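Rellora Parts Board, Set-Up Guide
Section 8: Sorting the parts and mounting the board

Read all of this before you start. Takes a while the first time, quick after that.

8.1 Lay out the parts
1. Power off, cord out. Wait a bit before touching anything.
2. Power supply down first, label up so you can read it later. Heatsink next to it.
3. Bundled wires: keep them together, don't pull on single ones.
4. Processor last. Hold by the edges only. No fingers on the contacts underneath, ever.
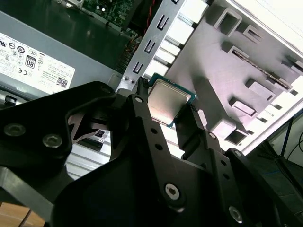
Fig. 12. Processor held at the edges, metal side showing.

Caution: a dropped processor lands on a corner more often then not. Work low over the table. Bent or chipped = set aside, don't try it in a socket.

Note: old paste on the metal lid comes off with a dry cloth first, then the wipe from the kit (part 187). Wipe the heatsink too.

8.2 Mount the board
1. Pick a stretch of slotted aluminum. Clean the grooves, grit makes the nuts bind.
2. Slide nuts in from the open end. Finger tight only.
3. Offer up the gray board, holders facing out. Line up, then snug the screws a little at a time, going back and forth.
4. Push gently on the bracket arm. Board moves? Back to step 3.
5. Tie loose cable off to the side. It must not hang accross the holders.

Caution: do not over-tighten. The board will crack before the aluminum gives.
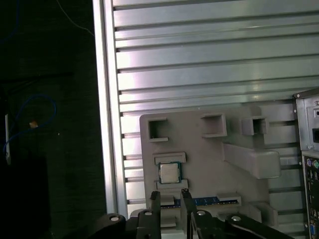

Houda El Sherbiny, Bonamthorpe: we run 47 of these and I'd add one thing to 8.2, mark the groove with tape before you take a board down. Saves lining it all up again. Also check the screws after the first month, ours had worked loose on the older panels.

Good tip, do that. Tape marks go on the rib, not in the groove.

8.3 Load the holders
1. Small parts only. Power supply stays on the table.
2. Set each part in, don't press. If it sticks, wrong holder.
3. Processor goes in on its own, nothing stacked on top.

Spare screws and nuts: order from Simard, quote the board number on the back. Removal is in Section 9.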